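Maison et rangement > Bureau > Stylos, feutres et petites fournitures
Dernière mise à jour : 20 octobre 2025
Temps de lecture : 7 min

Comment trier et ranger une montagne de stylos sans que tout revienne en vrac au bout de deux semaines ?

Bonjour à tous,

Je craque un peu avec mes stylos et je me dis que je ne dois pas être la seule. On a un bureau de 110 cm de large dans le salon, partagé par toute la famille (deux adultes, deux enfants au collège), et dessus il y a en permanence des Bic, des feutres, des stylos gel, des surligneurs, des bouchons sans stylo et des stylos sans bouchon. J'ai acheté en février un organiseur Juder, celui avec les petits compartiments carrés devant et le grand derrière, en me disant que ça allait régler le problème. Ben non. Le grand compartiment s'est rempli en trois jours, les petits servent à mettre des trombones, des pièces, un vieux chewing-gum, et les stylos ont recommencé à vivre leur vie sur la table.

J'ai essayé de trier par personne : raté, tout le monde se sert chez tout le monde. J'ai essayé les pots en verre, c'est joli mais les feutres de mon fils y disparaissent sous les miens, et on vide le pot entier pour en trouver un. Le tiroir, n'en parlons pas, il est déjà plein de chargeurs.

Du coup mes questions :
- vous triez par type (gel, bille, feutre), par couleur, par usage ?
- vous stockez les feutres debout ou couchés ? J'ai lu tout et son contraire
- les bouchons orphelins, vous en faites quoi ???
- est-ce que ça vaut le coup de prendre un deuxième organiseur, ou est-ce que je vais juste avoir deux fois plus de bazar ?

Je précise que le bureau est contre le mur, sans étagère au-dessus (cloison creuse, mon mari ne veut pas percer), et que je voudrais rester sous les 30 euros. Merci d'avance pour vos idées !

Première réponse

Coucou ! Alors je suis passée exactement par là, sauf que chez moi c'était une table d'atelier et que j'avais la mauvaise habitude d'acheter des stylos à chaque fois que je mettais un pied dans une papeterie (la petite boutique Zalewska en bas de chez ma sœur m'a coûté un bras, ils ont des feutres de toutes les couleurs juste à côté de la caisse, c'est criminel).

Avant d'acheter quoi que ce soit, il faut tout vider. Je sais, on lit ça partout et c'est pénible, mais je parle de vraiment tout : l'organiseur, les pots, les trousses, le fond des sacs à dos, la coupelle de l'entrée. Tant que tu ranges par petits bouts, tu remets les mêmes stylos aux mêmes endroits. Moi je travaille sur une surface claire et bien dégagée, ça aide énormément pour repérer les petits bouchons, qui sont les champions du camouflage sur un bureau en bois. Et je ne sors pas tout d'un coup au même endroit, j'y vais par poignées, avec l'organiseur à portée pour y remettre directement ce qui est validé. 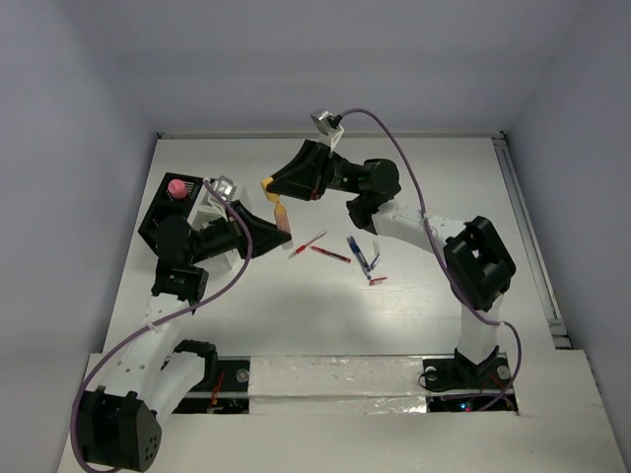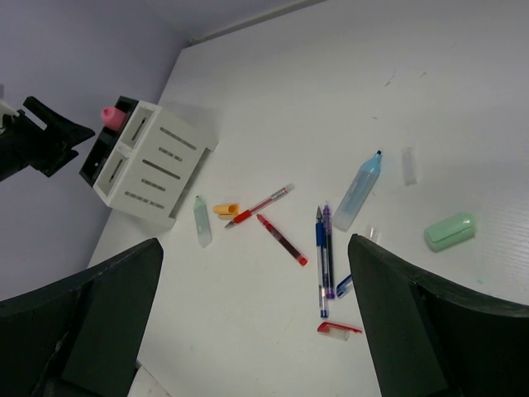 Ensuite j'ai une feuille de brouillon et je teste. Un trait, un seul, pas une demi-page de gribouillis en espérant que ça reparte. Si ça accroche, je fais une petite boucle, et si ça ne marche toujours pas, poubelle. Avec les stylos gel je suis un peu plus patiente, il y a parfois juste une bulle ou une pointe qui a séché en surface, alors je frotte la pointe sur une semelle de basket (si si) et souvent ça repart. Les feutres à eau, tu peux essayer de tremper la pointe dans un peu d'eau tiède, mais franchement, la couleur ressort toute pâle et les enfants râlent quand même.

Pour ta question sur le tri, je fais par usage et surtout pas par couleur. Par couleur c'est magnifique en photo et infernal au quotidien ! Mes catégories :

- écrire tous les jours : deux ou trois stylos, pas plus, devant, à portée de main
- corriger et souligner : le rouge, le vert, les surligneurs
- dessiner et colorier : les feutres, qui ont leur propre boîte et ne vont JAMAIS avec le reste
- réserve : tout ce qui est en double, dans une pochette hors du bureau

C'est la réserve qui a tout changé pour moi. On n'a pas besoin de dix bics bleus sur le bureau. Tu en laisses deux, et quand il y en a un qui rend l'âme, tu vas piocher. La pochette est dans un placard du couloir, du coup il faut se lever et on réfléchit un peu avant d'en sortir quatre.

Pour les bouchons orphelins : pendant le tri je les mets tous ensemble dans un bol, et à la fin je prends les stylos tout nus et je cherche les couples. Les feutres de la même marque s'échangent très bien leurs bouchons, même si la couleur ne correspond pas, et pour l'usage des enfants on s'en fiche. Ce qui reste dans le bol après ça, je jette sans état d'âme. J'ai gardé des bouchons pendant des années « au cas où » et le cas ne s'est jamais présenté.

Debout ou couchés, ça dépend. Les feutres, je les couche, comme ça l'encre se répartit et ceux à double pointe ne sèchent pas d'un côté. Les stylos gel et bille, debout, pointe en bas. Les crayons, comme tu veux, mais pointe en haut si tu tiens à retrouver le bon du premier coup.

Et pour le deuxième organiseur, moi j'attendrais un mois. Fais le tri, vis avec, regarde ce qui déborde. Si c'est les feutres, achète une boîte plate pour les feutres. Si tu prends maintenant un deuxième Juder, à mon avis il sera plein de trombones à Noël (le chewing-gum m'a fait hurler de rire, j'ai retrouvé une dent de lait dans le mien).

Ah et j'oubliais, si tu as des compartiments trop larges, les stylos tombent de travers et on ne voit plus rien. Un carton plié en croix au milieu, ça fait quatre cases et ça coûte zéro euro. J'ai recouvert le mien de masking tape, il tient depuis deux ans.

Deuxième réponse

Prends le bloc à tiroirs Grukevier, le bas, 3 tiroirs. Ça rentre sous un écran. Un tiroir par personne et basta. Chez nous on est trois donc ça tombe juste, vous êtes quatre donc il faudra que quelqu'un partage, désolé.

Sinon pour les bouchons, poubelle directement.

Troisième réponse

Hello, pas tout à fait d'accord avec la réponse du dessus : avec des tiroirs fermés, mes ados ne rangent plus RIEN. Il faut ouvrir, viser, refermer, et c'est déjà deux gestes de trop. Avec un pot ouvert ils lancent le stylo en passant et neuf fois sur dix il atterrit dedans. Donc je dirais ouvert pour ce qui sert tous les jours et fermé pour le reste.

Je rajoute deux ou trois trucs qui marchent chez nous. D'abord l'endroit. Notre organiseur était dans le coin au fond, contre le mur, parce que c'était plus joli. Sauf que personne ne tendait le bras jusque-là pour reposer un stylo. Je l'ai avancé du côté de la main droite (et à gauche pour ma fille quand c'est elle qui s'installe, elle le fait glisser), et je vous jure que la moitié du problème est partie ce jour-là. S'il est léger et qu'il se balade, quatre pastilles antidérapantes dessous et c'est réglé.

Ensuite l'étiquette. Je trouvais ça ridicule d'écrire FEUTRES sur une boîte dans laquelle on voit les feutres, mais en fait l'étiquette ce n'est pas pour savoir ce qu'il y a dedans, c'est pour que celui qui arrive avec des ciseaux à la main voie qu'il se trompe de boîte. On a pris les étiquettes Trurnen, celles qui se décollent, parce qu'on a changé d'avis au moins cinq fois sur les catégories. Un bout de scotch de peintre fait pareil.

Et enfin, le soir, on fait « table blanche » : avant de manger, celui qui a utilisé le bureau en dernier remet les stylos à leur place. Ça prend une minute si on le fait tous les jours et une heure si on attend les vacances. Bon, on oublie, évidemment. La semaine dernière j'ai retrouvé un surligneur ouvert dans le canapé et je ne vous raconte pas la tête du coussin.

Pour les stylos qui ne marchent plus, avant de les jeter, demandez au collège ou dans les supermarchés du coin, il y a souvent des cartons de collecte à l'entrée. Chez nous ils prennent les feutres, les surligneurs, les correcteurs et les stylos de toutes marques, mais pas les crayons de bois ni les ciseaux. On garde un sac accroché derrière la porte du cellier et on le dépose quand il est plein.

Si quelqu'un a une astuce pour les gommes par contre je suis preneuse, on en achète à chaque rentrée et en février il n'y en a plus une seule dans la maison.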